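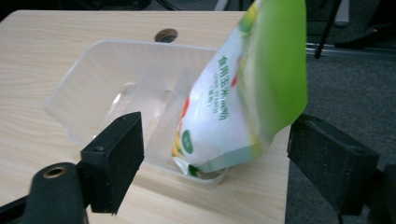 Ismail Fahmy wanted to know why corn starch squeaks when you squeeze the bag. Great question, Ismail — and the answer is all about tiny grains!

Corn starch comes from the middle part of a corn kernel. Each grain of it is far too small to see by itself. Squeeze lots of them together and they rub against one another, and that rubbing makes the squeak.

In the kitchen, corn starch is a thickener. Stir a spoonful into cold water, pour it into hot soup (ask a grown-up to help with the stove), and the grains soak up water and swell like little balloons. The soup turns thick and glossy!

A bag of starch, like the white and green one going into the tray, needs a dry home. Starch pulls water out of damp air, and then you get lumps. Fold the top down tight after you open it. A tray with a divider is handy too — starch on one side, sugar on the other, and no mix-ups when you bake.

Next time you help put the groceries away, give the starch a gentle squeeze and listen.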